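I finally got to go on the Brallau lab visit, and if you write procedures for a living like I do, it was a pretty great morning! Gönül Tuncer met our group at the door at 9 and handed out the house rules before she handed out coffee. One sheet, both sides. I read it standing up while everybody else was looking for the restrooms.

The rules cover what they call hand-held collection, where a person does a task with a pair of grippers and the recordings go toward training robot arms. My own plant (Cadton, packaging side) has had arms behind fences for years, so I'm used to lockout tags and light curtains. Rules for people walking around holding the grippers themselves were new to me.
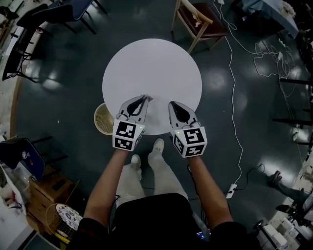

The first section is all about the start of a session. Both grippers up over the task surface, markers facing out, sleeves and cables clear of the marker faces, then hold still until the operator is told to go. Umesh Semwal runs the training and he's strict about the hold. If you twitch, you start over. I asked what happens when a marker gets scuffed and he said it gets swapped the same day, no wiping it down and hoping.

Then there's the part on floors and cables, and I had opinions. Their sheet says power leads should run along walls or under covers wherever people walk. Good rule, and one they could stand to enforce harder – I told Gönül so, and she wrote it down and asked me what we use at Cadton. (Rubber ramps, the heavy yellow ones. They curl at the ends after a year or so, but I'd still buy them again.)

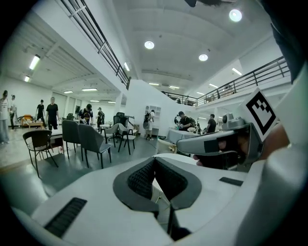 Bystanders get 4 lines of their own. Visitors sign a consent form, stay out of an operator's reach, and don't talk to anyone in the middle of a take. Catalina Godoy handles the privacy end, and she walked us through how a recording gets pulled if somebody changes their mind. They keep a log of over 3,000 sessions, and every entry has the name of the person who checked it. I'd love to have that at home! Our inspection log has initials, and half of them are a squiggle.

We argued a bit over breaks. The draft says 3 takes and then you put the grippers down, and Erhan Karabulut from Kaplan thought that was too cautious for light tasks. I'm with the draft. My wrists were complaining after one practice round. 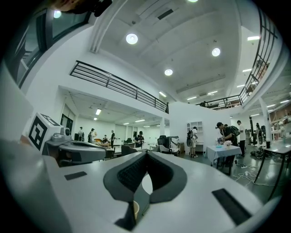

Before lunch we went over pads and fingers. You look at the finger pads at the start of every shift, check for lifting corners, and write down the result even when it's fine. Kuldeep Negi is putting all of this into version two of the sheet, and he's promised to mail me a copy in January. If anyone else from Cadton wants it, come by my desk and I'll print you one.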